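A board for the small table

15 August 2025

I wanted to write this post since a long time, but each time I sat down there was still something to change on the board. Now I have decided that it is finished, or at least finished enough to write about it.

It began with the shape blocks. We keep a set of them at home, the kind with cubes, cylinders and stars in strong colors. I like them more than most toys. They have no batteries and no song. You can sort them, you can put one on another, or you can only turn them in your hand while you think about something else (I do this more often than I want to admit).

The problem was the surface. The table in my work room has a top with many holes, which is very practical for screwing things down and very bad for everything else. A pencil point goes into a hole. A block that stands half over a hole leans a little, and then the one on top of it leans more. For one winter I used a cutting board from the kitchen, but it was too small, and it had to go back to the kitchen every time somebody wanted bread.

So I looked for wood. In the shop of Bustos, where I usually buy my screws, they had a shelf with leftover pieces, and there I found planks in a pale color with a beautiful wavy grain. One of them was much more alive than the others, almost like sand after the water goes back. I decided at once that this one must be at the front, where I sit.

Three planks were enough. I glued them side by side and left them in the clamps for 2 nights. The instructions of the glue said one night was sufficient, but I am a careful person. You can still find the two seams if you look for them, and I have made my peace with that. Along the front I took the edge down a little, so that it is comfortable for the wrists.
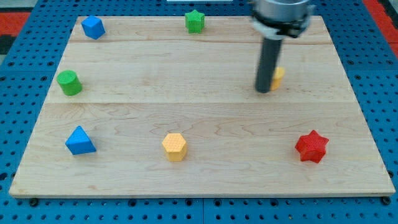

For the finish I tried three products on a leftover piece. The oil from Zolia made the wood too yellow for my taste. The wax from Medo was pleasant to put on, but it stayed a little sticky in the warm weather. In the end I chose a matte oil from Illen, two thin layers, with a very light sanding in between. It changed the color almost not at all, and this was exactly what I hoped for.

The price was also acceptable. I did not write down every small thing, but the wood was the biggest part, and the glue and the oil I will use again for other projects. The longest work was the sanding. I started with a paper that was too fine, and after an hour I had a very smooth board that was still not flat. Please start with the rough paper, even if it hurts to see the scratches.

What I enjoy most is how the colors look on it. Green and blue were a bit lost before, on the table itself, and on the pale wood they are suddenly very clear. The star is my favorite, but it is the most difficult one for building. It stands well on its flat side, and if you want to put it on one of its points you need patience.

I have one open question. In October the air in the room becomes dry from the heating, and I am curious if the planks will move. A reader wrote me under my last post that I should oil the bottom side also, the same as the top. I have done one layer there and I will do the second when I have a free evening.

The next thing is a box for the blocks. At the moment they live in an old cookie tin, and the noise when you pour them out is terrible.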